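I went back and forth for months over a wall shelf for the hallway, and in January I finally bought the Soltby in the dark finish. So far I'm really happy with it!

First, the color. On the website it looked like milk chocolate, and mine is much closer to black coffee. I like it better this way (my sister does not), but if you're matching it to other furniture, order the little sample first. The finish is matte, so it doesn't show every fingerprint like my old glossy Porniswood shelf did.

Putting it up took me most of an evening. The screws in the bag are too short for my walls, so I bought longer ones, and the paper template tore the second I taped it up. I ended up measuring everything with a pencil and a level and muttering a lot. The box says it holds 21 pounds. I've got mail, keys, a plant and a pile of library books on there and it hasn't budged.

My big worry was how a dark piece would look with all the bumpy off-white texture in this place, which I've been complaining about ever since I moved in.

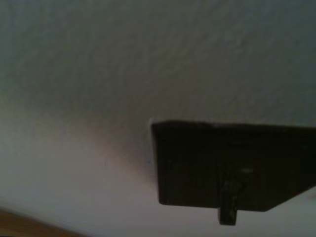 I think the dark brown is great with it, and those bumps bother me way less now. A white shelf would've just looked dingy next to it. I do wish Soltby sold a shorter one, though, for the spot by the bathroom door. Four stars, and the missing one is for the screws.

Anežka Hudec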